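Nasution sets two-stage budget for household robot equipment

Nasution, the housing and home care provider, has approved its equipment plan for assistive robots. The plan covers the purchase of arms and two-finger grippers, the simulation work that must come before any purchase, and the cost of fitting out a trial flat at Olldale.

Under the plan, no hardware will be ordered until it has been tested in rendered rooms. Domestic rooms are crowded, and a gripper that suits a packing line may be a poor choice beside a cabinet, a framed opening or a narrow ledge. 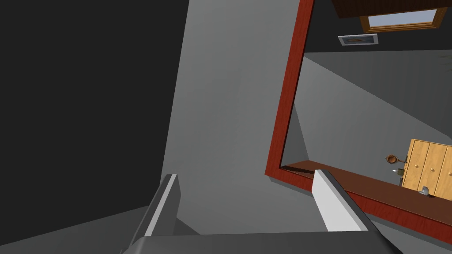
The budget is divided into 2 stages. Stage one pays for software licences, room models and staff time. Stage two, which depends on the results of the first, releases money for the arms themselves, together with spare fingers, mountings and a service agreement. Suppliers will be asked to price these items separately, as earlier quotations folded servicing into the purchase price and could not be compared.

Kidano has been appointed to run the simulation work under the project name Skonar. Its programme provides for 3867 simulated runs, with a further 400 held back for any gripper that is put forward after the first round has closed. Everyday goods such as mugs, bowls and telephones are included in the room models.
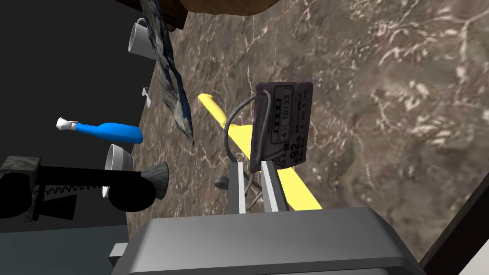
OLLDALE, 2019-05-08 – Nasution today opened its register of interest for equipment suppliers. Firms may enter for grippers, for arms or for both. Each entry must give the expected working life of the fingers, the cost of replacing them and the delivery time for spare parts.

The register will close in August. Firms that cannot supply a digital model of their gripper may still enter, but should allow for the cost of having one made. 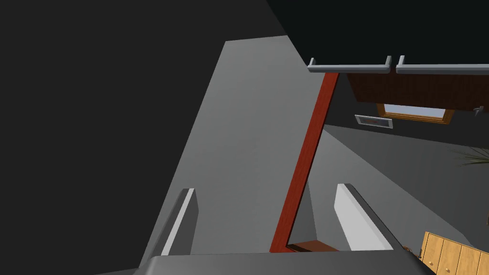

Zahira Sitompul said that the price of an arm was the easy part of the budget, and that she would want to see the servicing costs for the whole life of the equipment before any order was signed. She added that smaller suppliers should be given the same room models as larger ones – and at the same time.

Nasution will issue the room models to all registered firms together. Entry forms and the full schedule of costs are available on request from the Nasution purchasing office, Olldale.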